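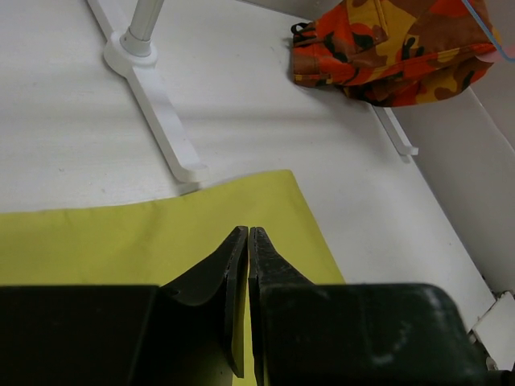

Venava Releases Hand-Guided and Remote Teaching Package for Fabric Handling

GRIDTHORPE - Venava today announced the general release of Chacko, a software and hardware package for teaching robot arms to handle cloth and other soft goods by demonstration. Chacko records tasks shown in either of two ways: an operator moves the arm by hand, or drives it from a remote station with a matching pair of handles. Both methods write to the same file format and can be mixed within one task.

Soft materials remain difficult to program by fixed coordinates. A cloth seldom lies in the same position twice, and its edge may be folded or wrinkled when the gripper arrives. Chacko stores the view from a wrist-mounted camera together with joint positions, finger opening and motor current, so that each recorded grasp is tied to what the camera saw when the fingers closed.

The package was developed at the company's Flornton site. The reference set supplied with the release contains 800 demonstrations of cloth tasks on a tabletop: picking up an edge, dragging flat, folding once and placing to one side. Operators were asked to leave unrelated items on the work surface during part of the recording, including crumpled printed fabric and white stands, and to vary the lighting.

"Hand guiding gives a clean approach path, but the operator's arm is often in the camera view," said Sreekumar Chowdary, head of engineering at Venava. "Remote control removes that problem and costs some feel at the fingertips. We recommend starting by hand and recording the bulk of the set remotely."

In internal trials, a new task required 40 demonstrations before the first unattended run. Training for operators takes 4 hours and does not require programming experience. Failed attempts may be kept in the record and marked as such at the station - they are used to train the recovery motion.

Chacko supports arms with 6 joints and two-finger parallel grippers. Finger plates are replaceable, and a change of plate requires a short recalibration of the closing position. Existing recordings remain valid after recalibration.

"Customers asked for one procedure that their own line staff could carry out," said Sivaprasad Nambiar, product manager for Chacko. "The person who folds the part should be the person who shows the robot how to fold it."

Shipments begin in January. The remote station is sold separately. Current users of the pre-release version will receive the update at no charge, and recordings made with that version can be converted with the supplied import tool.

About Venava
Venava develops teaching and control systems for robot arms used in textile handling, packing and light assembly. The company has offices in Gridthorpe and an engineering site in Flornton.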